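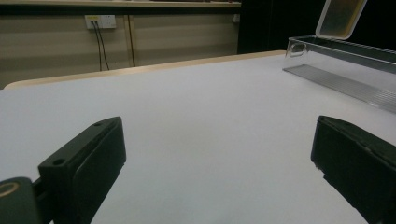 I bought two of these long clear boxes at the Kekari store in Custbridge in August, and I've been meaning to write something about them. They were for the drawer by my desk, where the pens and drill bits had been living together for years.

The shape is what sold me. Most boxes with a lid are too wide for that drawer, and the open trays let everything slide into the back when you pull it out. This one is long and shallow, with ridges running along the floor. Thin things stay more or less where you put them. The number on the shelf tag was 3312, if anyone wants to look for it.

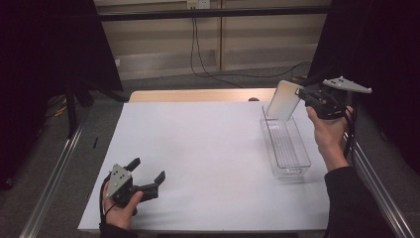 I also like having the lid on a hinge. My old Rekesum box had a loose one and I lost it within a month. The clear plastic does mean that dust shows, and I expect it to scratch. Somtochukwu Ekpo wrote to me that hers went cloudy after a trip through the dishwasher, so I wash mine by hand in the sink and leave it open overnight.

For now one box has pens and the other has the small files and bits. The store will let you buy up to two at a time, and I may go back on Friday for more - the sewing drawer is next. Okoro makes a deeper version, but it won't clear the top of my drawer.

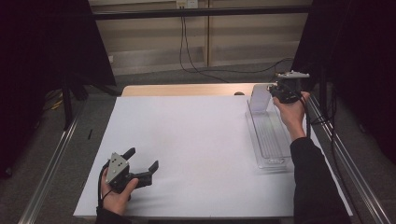 The long box with its lid up, ridges along the bottom.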